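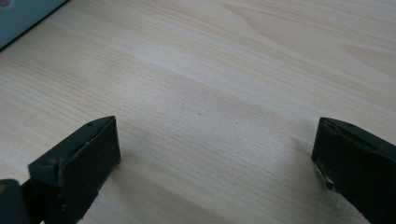

Hand-held gripper build reaches second version at Rurham workshop

2019-01-08

Members of the Rurham shared workshop have finished the second version of a hand-held two-finger gripper and have started bench trials. The tool, named Ikumus, carries its own camera and is moved by hand over a work surface. Recordings from it are meant to be used later to set up a small desktop arm, which is still being assembled.

The first version was completed in December and was withdrawn after a short run of tests. Its fingers flexed sideways under load and did not close evenly, so thin parts were pushed out of the grip. In the second version the fingers are black, thicker toward the base and flat on the inner faces. Both are driven from a single trigger through a common gear, which keeps the opening centered on the camera.

The camera mount was also changed. On the earlier tool it was clamped to the handle and shifted whenever the handle was gripped hard. It is now fixed to the same plate as the finger pivots, and the view of the fingertips stays constant from one recording to the next. The lens has to be refocused by hand if the plate is removed.

Finger position is read by a small sensor on the gear shaft and logged on a controller board called Nukex, which was designed and soldered in the workshop. The board stores the opening width along with a time stamp for each video image. An earlier fault, in which the log ran behind the video after a few minutes, was traced to the storage card and has been corrected in the board's software.

The trial plan calls for 600 recordings, each lasting 15 seconds. They cover opening, closing, and picking up small parts on a wooden tabletop. Trials are run by 2 people at a time, one holding the tool and the other resetting the parts and noting any missed grips. Recordings in which the fingers touch the table hard enough to move the camera are kept but marked, and will be sorted out at a later stage.

Wear on the fingers is being checked at the end of each session. The lower edges take most of the contact with the table, and the group is considering a replaceable strip there – the fingers themselves take most of an evening to make and fit.

The arm that will use the recordings, listed in the workshop log as Hudec, has its base and shoulder joint in place. The elbow is waiting on a bearing of the right size. Once the arm is complete it will be fitted with a copy of the same gripper, with a motor in place of the trigger.

Drawings for the fingers and the camera plate are available at the workshop. The Nukex board layout will be added after the current trials are finished.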